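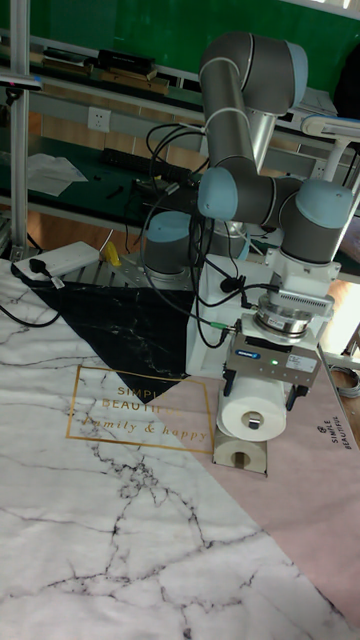

I share a small apartment with three other people, and for one year I am the person who buys the household things. I want to write here what I learned about sharing costs, maybe it helps someone. The fights are never over the rent. They are over things like a white roll of toilet paper with the cardboard core in the middle, which everybody uses and which is always paid by the same person.

In the first months we kept all receipts in an envelope. By July there were 112 receipts in it, and the total was 465 euros. To divide this by four took us a complete evening, and Arturo Sartori was still sure that he paid too much.
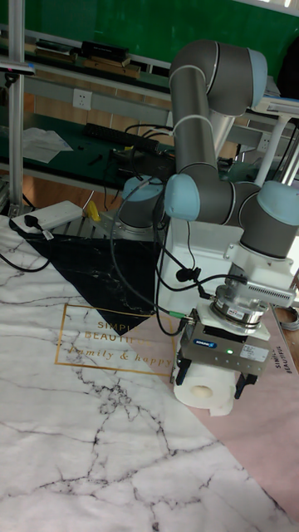

So we changed the method. Each of us now puts 14 euros per week in a common box, and from this box we buy only what all four of us use. Coffee is outside, because two of us do not drink it. Shampoo is outside too.

The second rule is for absences. If you are away for a full week, you do not pay that week. If it is less than a week, you pay normally. We tried before to calculate by days and it made us petty.

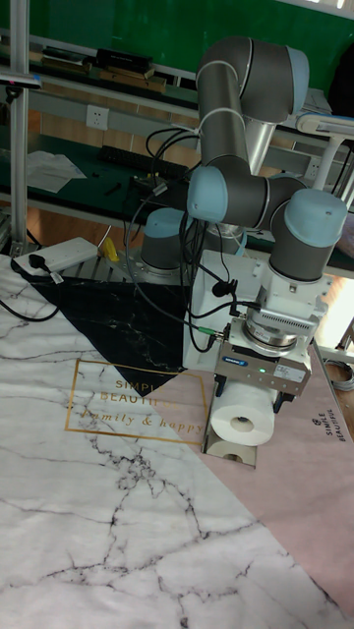 The third rule is that we buy the next pack before the old one is finished. I used to wait for the last one, and this was my mistake. Now when one roll is in use, there must be another one near it, even right under it. It costs nothing more, only a little space.

What I still did not solve: guests who stay for many nights. If you have a rule for this, please write it to me, I will read all the answers.

Contact | © Promon | Back to top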